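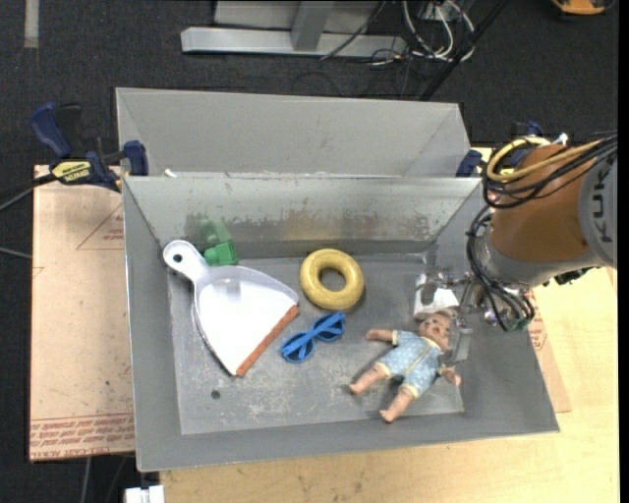

4 min read

Toy bin check, back playroom, with my comments

Done March 15, 2026, before opening. I've typed this up from the clipboard because my handwriting on the last one got complaints (fair enough, Florian). Marks are OK, WATCH, FIX or OUT. Anything marked OUT goes on the high shelf in the office, please, and doesn't come back down until one of us has signed for it.

PART A: THE METAL BINS

1. Edges and rim. OK
I ran a bare hand along the rim where the two bins meet, then again with a cotton sock over my fingers, which is my favourite trick for finding burrs. The sock didn't catch anywhere. If you haven't tried the sock thing, do, it picks up stuff your fingertips skate right over.

2. Loose bits on the rim. FIX
Little white scrap sitting up near the left end. I'd guess packaging or a torn label, but I don't much care what it is, it's exactly the size a one-year-old goes for. Binned after I'd finished writing this up. Please look along the rims as well as down into the bins when you close.

3. Inside walls. WATCH
The back wall of the front bin has that band of brownish scuffs and worn patches across the lower half. I scrubbed at it with warm soapy water and a soft cloth and it didn't shift much. Nothing flaky, nothing came off on the cloth. It's ugly and I can live with ugly, but if it starts to feel rough, or anyone gets an orange smear on a wipe, I want to hear about it that same day. The bin behind is nice and smooth on the side I could see from there.

4. Floor. OK
Scuffed, as you'd expect when toys get dropped in from kid height all day long. No dents that hold water. I'd still like a mat of some kind, mostly for the noise! Kallio do a cut-to-size one and Léonie is finding out whether it can go through the hot wash.

5. Stability. OK
Leaned on both sides, then gave it a decent shove with my knee. Stayed put.

PART B: WHAT WAS IN THE FRONT BIN

6. Baby doll, blue spotty romper. WATCH
I love this doll and so does every child who comes through, so she gets the longest check. Arms and legs tugged and twisted, all four tight. Head tight. The romper is light blue with white dots and pale yellow at the cuffs, and the yellow down the front is the part I went over slowly, as that's where small fingers pick. No loose threads I could get hold of. She does need a wash. Romper off, cold cycle, and hang it, don't put it in the dryer. Bare feet are fine, by the way, I've stopped trying to keep booties on any of them.

7. Blue toy sunglasses. WATCH
Dark lenses, both firmly in when I pushed from the back with my thumbs. Temples open and fold without pinching, but one is looser than the other and I think it'll go before summer. Also, and I know I say this every time, these are dress-up glasses. They don't go outside as sun protection. If a family asks, point them to the hat basket and the sunscreen by the door.

8. Yellow ring. OK
Thick, shiny, no seams I could catch a nail on. Far too big to be swallowed, and I had a good look for bite marks and found none. Wipe and back in. If anyone knows which stacker it belongs to, tell me, because I've been through both the Odgate sets and it doesn't sit right on either of them.

9. Small green block. OUT
Sorry to whoever loves it. It's a bright little thing with ridges on one side and it's part of a bigger set, so it shouldn't be in the baby bin at all. I tried it in the choke tester and it was too close for my liking. Up to the office shelf, and then over to the big kids' room in the Drirnska tub with its friends.

10. White dustpan with the orange-red lip. FIX
Okay, so. This isn't a toy! It's a proper dustpan and it belongs on its hook, and there's a perfectly good hanging hole in the end of the handle for exactly that. I get how it happens, the toddlers adore sweeping and it's easier to hand it over than have the argument. But it's been on the floor under the snack table and then it's lying next to a doll that somebody is going to chew. The rubber lip is still sound, I bent it the whole way along looking for cracks. It's been washed and hung up. Can we please get them a play one? I put it on the Drarness order list under "sweeping, small".

PART C: CLEANING

11. Wipe-down log. FIX
Two gaps since the last check. If you wiped and forgot to initial, I believe you, but the licensing visit is in April and she'll only believe the sheet.

12. Disinfectant spray. OK
The 500 mL bottle is almost half full, label readable, lid locks, stored up high. Spray onto the cloth and not into the bin, or it pools in the corners. Leave it the full time on the label, then rinse anything that gets mouthed.

13. Spares cupboard. OK
Latch works. I had trouble with it myself, so it's certainly working.

TO DO

Florian: dustpan stays on the hook. Move the block.
Léonie: mat question, and the romper wash.
Me: play dustpan, new hinge screw for the sunglasses if I can find one tiny enough, otherwise they retire.

Next check is in April, before the visit. If you spot something in between, write it on the clipboard and don't save it up for me.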